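Zübeyde Türkmen keeps her wooden blocks in a shoebox under the bench by the window. There are dozens of them in there, most of them offcuts from a furniture maker in Dirkevham, and over the years they have held up drying lids, cooling pans, wet paintbrushes and one end of a sagging shelf. Mostly, though, they hold up spoons.

Türkmen mends cutlery. Her workshop is a single room on the second floor of an old button factory in Cavville, and the bulk of what comes through the door is everyday tableware with handles that have come loose, cracked or yellowed. Restaurants send it by the crate. Private customers bring one or two pieces wrapped in a dish towel, usually from a set that can't be bought anymore.

"People think it's the metal that goes," she says. "The metal is fine. It will be fine in 50 years. It's the joint."

The joint is where the thin part of the spoon enters the handle. On cheaper sets it was pushed in hot and left to grip on its own. On better ones it was glued, and the glue gives up after enough trips through a dishwasher. Water gets in, the handle starts to turn, and one morning it comes off in somebody's oatmeal.

Fixing it takes 5 minutes of actual work. She pulls the handle, scrapes out the old glue with a dental pick, roughens the metal, fills the hole with two-part epoxy and pushes it back together. Then the spoon has to sit without being touched until the glue is hard, and sitting still is something spoons do badly. Laid flat on a table, a spoon rests on its bowl and the end of its handle, and it rocks if you bump the table. Any glue that squeezes out of the joint ends up on the tabletop.

She tried clamps, which left marks. She tried a tray of rice, and spent an evening picking grains off the handles. Two blocks with a gap between them turned out to be enough. 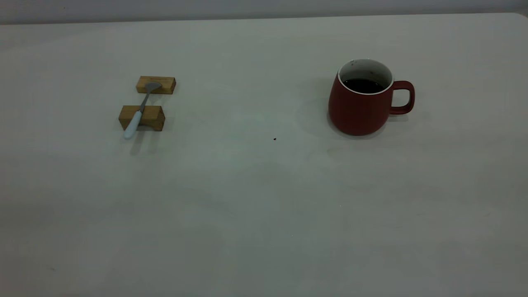

*Two wooden blocks and a spoon on the worktable, bowl on the back block.*

The gap matters more than the height. Too narrow and there is no room to get a rag underneath. Too wide and the spoon wants to drop between them. She sets it by eye, and if a spoon slides she moves the front block a little and tries again. Soup spoons need more room than teaspoons. Ladles get a third block.

Bartosz Pawlak, who runs the kitchen at a lunch place called Kalinowski, has been sending her his spoons for 4 years. He owns 800 pieces with pale handles, bought secondhand when he opened, and he would rather keep repairing them than switch to plain steel. The customers like them, he says, and they don't get so hot in the hand.

He has tried doing the job himself. "I used two matchboxes," he says. "It was all right until I closed the drawer."

Türkmen learned the trade from Edmund Wróbel, who had a stall at the Zilow market and repaired knives, umbrellas and anything else with a handle. He used bricks. She moved to wood after she chipped a plate, and she picks pieces with square edges and a face that has been sanded but never varnished, as varnish can stick to wet glue. A block that picks up a drip gets a few strokes on sandpaper and goes back in the box.

For anyone who wants to try it at home, her advice is short. Use slow epoxy, the kind that takes overnight. Wipe the joint with a rag and a bit of rubbing alcohol before the glue starts to set. Work on a table that you won't need for dinner. Wash the spoon by hand for the first week, and after that by hand as well if you can stand it.

She charges the same for one spoon as for two, so most people go home and find another one. In May, when the restaurants with terraces get their outdoor sets out of storage, the wait is two weeks.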